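4. Setting Up and Running the Card Wallet Task

This section covers the two-arm card task used by the Oltwood Robotics Club for the spring challenge. It assumes the arms have been bolted down and homed as in Section 3. If the arms have been moved since the last session, go back and home them again before you start.

You will need:
- the card wallet and one blue card
- the club laptop with the Rorneo control software
- the printed score sheet
- a second person

Two people must be present whenever the arms have power. One drives, the other stays at the stop switch. Drivers and stop-switch partners trade places after every 4 runs.

4.1 Before power-up

1. Check that the floor paper lies flat. Smooth any bubble near the middle with your hand. If the paper is torn, ask Gudrun Blomqvist for a new sheet and do not tape over the tear.

2. Look over both purple cables from base to gripper. Each needs enough slack for the arm to reach the far wall, but must not lie under a joint.

3. Check the pads on the gripper fingers. A pad that slides when you push it with your thumb needs to be refitted (see 6.2).

4. Put the wallet near the center of the floor.

CAUTION: Keep hands, sleeves and lanyards out of the enclosure once the laptop shows READY. The arms can move without a sound first.

4.2 Power-up and test grip

5. Turn on the left arm, wait for the laptop to list it, then turn on the right arm. If you do it the other way around, the software swaps the names and your left controller will drive the right arm.

6. Load the task file card_wallet. Set the grip limit to 146. The default of 825 is for the block stacking task and is far too strong for plastic sleeves.

7. Pinch the wallet by its lower edge with one gripper. Lift it slightly and hold for a slow count of three. If it slips, open the gripper, lower the wallet and try again with the fingers closer to the middle of the cover.

8. Bring the other gripper in from the side. Stop before it touches the sleeves, then check the view from the wrist camera.
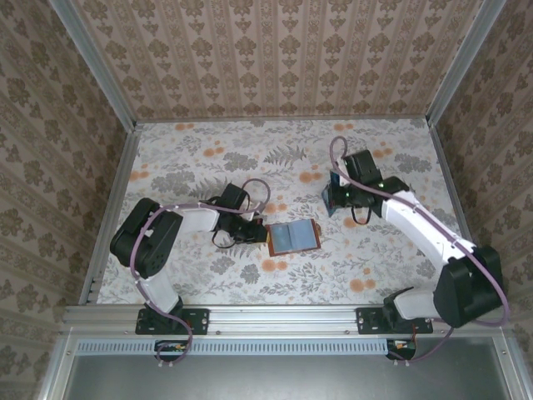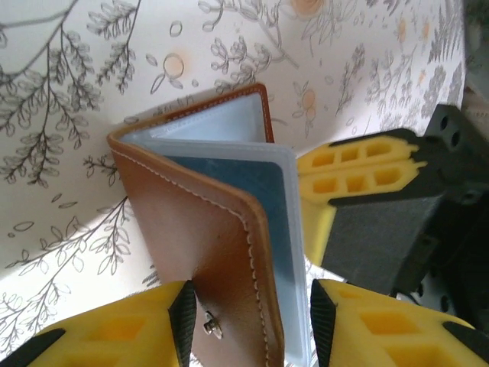

Figure 4-1. Card task, fixed camera view (first) and wrist camera view with the wallet gripped (second).

4.3 Recording a run

9. Return both arms to the start pose and press Record. Wait for the tone before moving.

10. Move the card according to the line on your score sheet. Insert and remove are scored separately, so do not do both in one recording.

11. Keep the wallet and card in view of the fixed camera as much as you can. Blocking the view for a moment is fine – parking an elbow in front of it is not.

12. Press Stop, then mark the run Good, Retry or Dropped. Dropped runs are kept. Do not delete them.

Note: A recording ends by itself at 3000 frames. If you keep hitting that limit, practice the approach with recording turned off.

Note: If the card bends, stop the run. Straighten it by hand with the arms powered down, or get another from the supply drawer.

4.4 Shutting down

13. Open both grippers fully and take the arms to the rest pose before cutting power. They go limp when the power is off and will fall if left raised.

14. Power off the right arm, then the left.

15. Put the wallet and card back in the drawer and initial the score sheet. Sheets go to Craig Galbraith by Tuesday.

Comments (3)

Trinidad Carrasco
Step 6 saved me. We had been running on 825 all week and wondering why the sleeves were getting creased.

Donnie Baxter
Does the frame limit apply to practice too? Mine cut out in the middle of an insert.

Morag Hepburn
Donnie, only if Record is on. Check the box in the top corner of the Rorneo window. Also step 5 should say to wait for the left arm to show green on the laptop, the list fills in before it's ready.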